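Film > Home Viewing > Guides > Moving a Disc Collection to a Media Server

Moving a Film Disc Collection to a Home Server

This guide covers sorting, naming and storing film files so that a media server identifies them correctly. It assumes that the files already exist on a drive, that you hold the rights to keep them, and that a server program is installed. The screens in Liker are used as the reference. Other programs use the same ideas under different menu names.

1. Check the free space

A standard-definition film takes 4 to 8 GB. A high-definition film left at full size takes 20 to 40 GB. The library used for this guide holds 380 films on a 4000 GB drive, most of them standard definition, with 79 in high definition. Leave at least a tenth of the drive empty. Liker writes posters and preview thumbnails to the same drive by default, and the scan stops without a message if it runs out of room. The location can be changed under Settings > Storage > Cache.

2. Set up the folders

Make one top-level folder called Films and a separate one called Series. Do not nest one inside the other. Inside Films, each title gets its own folder, named with the title and the year of first release in parentheses:

Films/Blackwood (2009)/Blackwood (2009).mkv

The year matters most for remakes. Two films called Blackwood will be merged into one entry if the year is left out, and separating them later means deleting the entry and scanning again.

Use the year of first public showing, festivals included. The year on the disc case is often the year of the disc.

3. Handle alternate cuts

A theatrical cut and a director's cut go in the same folder. Add a space, a hyphen, a space and a label after the year:

Blackwood (2009) - Theatrical.mkv
Blackwood (2009) - Directors Cut.mkv

Leave out apostrophes and colons. Colons are not allowed in file names on some systems, and a file copied from one machine to another may be renamed on the way. Everything before the label must match the folder name exactly, including capital letters.

4. Extras and trailers

Place trailers in a subfolder called Trailers, deleted scenes in Deleted Scenes, and interviews in Interviews. Anything else goes in Other. Files left loose beside the main film are read as more versions of it, so a two-minute teaser can end up as the default choice when you press Play.

5. Subtitles

Subtitle files take the name of the film file plus a language code:

Blackwood (2009) - Theatrical.en.srt
Blackwood (2009) - Theatrical.en.forced.srt

The forced track carries only the lines spoken in another language. If it is missing, the player shows either all subtitles or none. Save text subtitles as UTF-8 – older files often are not, and accented letters will break.

6. Run the first scan

Open Library > Add, choose Films as the type, and point it at the top-level folder. Turn off automatic matching for the first pass. When the scan ends, sort by Unmatched and fix those entries by hand. Foreign titles are the usual cause. Search by original title first, then by the English one. In the test library the film Flarkovau was found only under its original spelling.

After that, turn automatic matching back on and lock the corrected entries, or the next refresh will overwrite them.

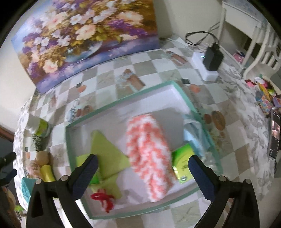 Valentin Cordier wrote in to say that locking an entry in Liker also freezes its poster, and that he prefers to lock only the title and year fields. Both can be locked one at a time from the Edit panel, using the small padlock beside each field.

7. Back up the metadata

Go to Settings > Backup and export the database to a second drive. The export does not contain the films. Repeat it after any large batch of additions. To restore, install the same version of the program, import the file, and check that the folder paths have not changed before starting a scan.

Text by Nhung Lã. Last revised 30/12/2024.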